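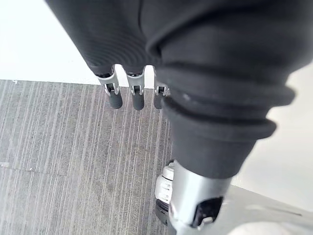
Suqin Jiang reckons the padded tips beat bare metal for anything smooth, and I'm half convinced. Has anyone else run the Vusten hand against a plain two-jaw?

zhenhua_su
Yes! 400 picks each in April. The hand got 397, and I was grinning like a kid. The grey pads are lovely on mugs.

longshot_s
Not sold. My Lamell two-jaw does the same job and I can swap the jaws in 20 seconds. Do you keep the glove on?

zhenhua_su
Always, it keeps lint out of the joints. But try a tennis ball with your two-jaw!

longshot_s
Did. Fine if you centre it.

qpeng
Which controller? Mine jitters on the Dixit at low grip force.

zhenhua_su
Same one. Turn the damping up a notch, then re-zero the fingers.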